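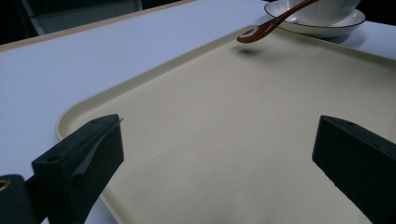 Can I put a plain plastic serving tray through the dishwasher every day?

Most of them will survive it for a good while on the top rack, but the finish goes dull and the rim is the first part to warp.

I'm putting that at the top so people who only wanted the short version can stop reading. The rest is my reply to the tray thread, which has gotten longer than I thought trays deserved.

On February 3, 2024, a member in Flondevbridge wrote:

> I have finally thrown out my last wooden tray and gone over to
> plastic for everything. Breakfast, tea, carrying things out to the
> porch. I bought the big Farketti in beige and I can't see why anyone
> would use anything else. It's good for 3,000 washes according to
> the label, it doesn't stain, bowls don't slide on it, and it weighs
> nothing. I also set the table with it now in place of placemats.
> One tray per person, and cleanup takes a minute. Has anybody got a
> reason not to?

I have a few.

The 3,000 washes. Who washed it? I'd like to know whether they mean a warm rinse with a sponge or a full hot cycle next to a roasting pan. A tray run once a day would need more than eight years to get there, and I doubt whoever wrote the label waited. My own big one, a Rudd I bought one August, looked fine for the first year. After that the middle got a haze of fine scratches you could only see with the light coming in low from the side. It still carries a bowl of soup. It doesn't look like the one in the store.

"Doesn't stain." Try turmeric, or tomato sauce left overnight, and then tell us again. Beige hides tea pretty well, I'll give you that, and it hides crumbs so well that I've put away trays I'd have sworn were clean. Baking soda paste takes off most of the yellow if you get to it the same day. After a week I've had no luck with anything, including the Wulel paste that was recommended on this list by several of you. It smelled nice.

"Bowls don't slide." This one I tested, because I was annoyed. A dry bowl on a dry matte tray stays put. Get a little water under the foot and it goes wherever it likes. What saves you then is the rim, and I think the rim matters more than anything else on the label. Get one that's raised all the way around and rounded over, so it will stop a sliding bowl and won't cut into your fingers. I'd still put the bowl on a saucer. It catches the drips, and you get something to hold when the bowl is too hot.

As for weight, fine, you win. Mine came to 949 grams on the kitchen scale and the old wooden one was heavier than that by plenty. But a light tray with one full bowl at the far end wants to tip, and a heavy one forgives you. Load the middle first.

The placemat idea is where I really get off the bus. A large tray takes up a lot of table. Four of them on mine would leave no room for the bread, let alone elbows. You also end up eating over a rim, which is a nuisance with a knife. At our house the tray goes to the table, the bowls and saucers come off it, and then it goes back to the counter. If you want the one-minute cleanup, leave the tray close by and stack everything onto it when you're done.

I'm not telling anyone to buy wood again. I use plastic most days. I just don't believe one thing does every job, and I've been on this list long enough to remember the same promises being made for silicone mats.

If somebody has a plastic tray that's been through the machine daily for five years and still sits flat, please lay it upside down on the counter, press on the corners, and tell us whether it rocks. I'd change my mind for that.

Also, whoever asked about storing them: on edge, between the cutting boards, and away from the oven. Mine leaned against the oven for one winter and has had a bow in it ever since.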